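Simulierte Greifdaten: Nahaufnahmen behalten oder aussortieren?
Forum › Robotik und Lernverfahren › Datensätze

siham_m
Beiträge: 48

Hallo zusammen,
wir sammeln bei Netach gerade Greifbeispiele in der Simulation, per Teleoperation, zwei Leute im Wechsel. Stand heute 617 Episoden, davon der größte Teil mit Flaschen und Dosen. Ein Teil der Bilder zeigt das Objekt so nah, dass man kaum noch Hintergrund hat. Mein Kollege Tariq will alle Episoden rauswerfen, in denen das Objekt mehr als die Hälfte vom Bild einnimmt. Ich bin dagegen. Wie macht ihr das?

uysal_o
Beiträge: 12

Behalten. Die letzten Zentimeter vor dem Kontakt sind genau der Teil, den die Policy lernen muss. Wir hatten bei Zisar anfangs gefiltert, danach blieb der Greifer kurz vor dem Objekt stehen. Mit den Nahbildern im Training war das weg.

TamLuu

Sehe ich anders. Wenn fast nur eine glatte Fläche im Bild ist, kann das Netz die Entfernung nicht schätzen. Bei uns haben solche Bilder mehr geschadet als genützt. Wir hatten allerdings auch nur eine Kamera und keine Gelenkwinkel als Eingang.

uysal_o

Dann liegt es an den fehlenden Gelenkwinkeln und nicht an den Bildern.

TamLuu

Kann sein. Getestet haben wir das nicht getrennt.

siham_m

Gelenkwinkel sind bei uns dabei, mit 40 Hz. Ich hänge mal ein Bild von der Sorte an, um die wir streiten. Flasche rechts, der schwarze Greiferfinger kommt unten ins Bild.
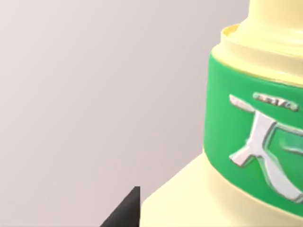 Antworten zum angehängten Bild

j_camargo

So eins würde ich drin lassen. Fingerspitze und Flaschenrand sind beide zu sehen, damit ist die Lage zueinander klar. Kritisch wird es erst, wenn der Finger ganz fehlt. Eher würde mich das grüne Etikett stören. Habt ihr die Texturen variiert? Sonst lernt das Netz am Ende Grün statt Flasche.

siham_m

Bisher nicht. Licht und Startposition ja, Texturen stehen für August auf der Liste.

TamLuu

Der Hintergrund ist auch sehr sauber. Eine glatte helle Wand habt ihr am echten Aufbau vermutlich nicht.

siham_m

Nein, da steht ein Regal. Wird notiert.

j_camargo

Zum Filtern noch: nicht einzelne Bilder aus einer Episode löschen, sonst passen die Zeitschritte zu den Aktionen nicht mehr. Entweder die ganze Episode raus oder die Bilder beim Training schwächer gewichten.

tariq_n

Der Kollege liest mit. Gewichten ist für mich in Ordnung – aber dann will ich einen Vergleichslauf mit und ohne, gleiche Seeds.

siham_m

Machen wir. Ich schreibe das Ergebnis hier rein.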